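Skellgate Institute of Household Practice
Garment Care and Storage
Handout 6: Folding and Storing Heavy Knitwear
Issued Apr 6, 2026

This handout accompanies the second practical session of the unit. Students should read it before the session and bring it with them. The garment under study is a cable-knit sweater with long sleeves and ribbed cuffs. The procedure applies equally to plain knits of similar weight. 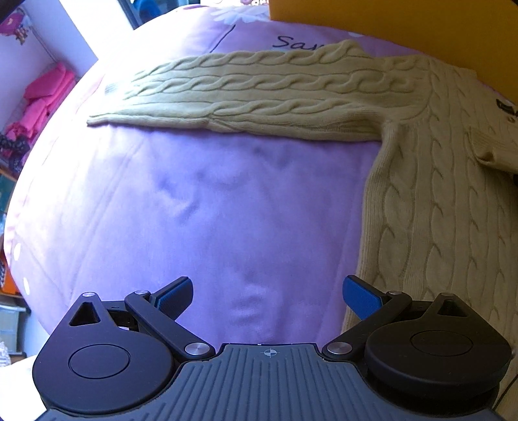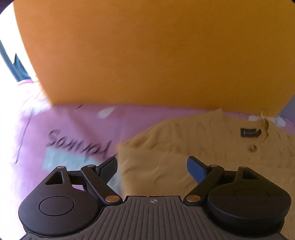
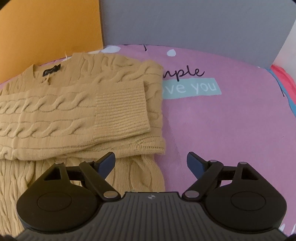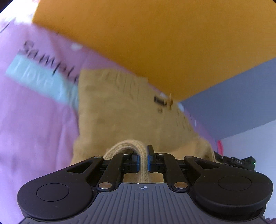 A remark was made in the August session that hanging is quicker, and that a sweater on a padded hanger will come to no harm if it is worn every week. The objection has some merit for light knits. A heavy cable knit carries most of its weight in the body, and on a hanger that weight pulls on the shoulders. For the purposes of this unit, all cable knits are folded.

6.1 Working surface

A made bed is acceptable for home practice. In the workroom, use the padded tables. Smooth the cover first so that wrinkles underneath are not mistaken for creases in the knit. Remove rings and bracelets. Fasten any buttons, and check the label for the fiber content, which is to be entered on the record sheet.

6.2 Laying out

Place the sweater face up with the neckline away from you. Draw the side seams straight with the flat of the hand. Do not pull on the hem. Cable patterns narrow the fabric, and a body that looks uneven may only need to be eased outward a little at a time until the columns run parallel.

Loose threads are to be left alone at this stage. A thread that belongs to the knit should be drawn through to the inside with a blunt needle after folding practice is complete. It is never cut close to the surface.

6.3 Sleeves

Lift each sleeve at the cuff with one hand and support it near the elbow with the other. The ribbing at the cuff is the firmest part of the sleeve and will bear light handling, but the whole sleeve should not be swung across by the cuff alone.

Fold the first sleeve straight across the front at chest level. The cables should run level from side to side. If the cuff passes the opposite side seam, turn it back on itself. Fold the second sleeve over the first in the same manner. Students who prefer to angle the sleeves down toward the hem may do so, provided both are treated alike and no cuff extends below the hem.

6.4 Body

Bring the hem up to meet the underarm line, then smooth once. Heavy knits are folded in half only. A second fold produces a thick edge that is difficult to stack and leaves a mark across the cables. The neckline should remain on top and visible, so that the garment can be identified on the shelf.

6.5 Storage

Stack no more than 2 heavy knits together. The workroom shelves hold Judora storage boxes, which are to be returned to the same shelf after use. Line the box with clean cotton cloth before placing the garment inside. Knitwear put away for the season must be clean and fully dry.

Sweaters borrowed from the teaching collection are weighed before they are boxed, and the weight is entered in grams. The lightest piece now in the collection weighs 490 and the heaviest 998. A garment that differs noticeably from its recorded weight should be set aside to air and weighed again at the next session.

6.6 Record sheet

Enter the following for each garment:
Fiber content as given on the label
Weight in grams
Type of fold used
Loose threads, pulls or thin areas, with position
Condition of neckline and cuffs
Box and shelf

Completed sheets are to be left in the tray in Room 2720, Balogun Building, before the next practical. Students at the Plurkville site should hand their sheets to the front desk. Handout 7 covers washing and flat drying and should be read together with the notes on fiber content from the first session.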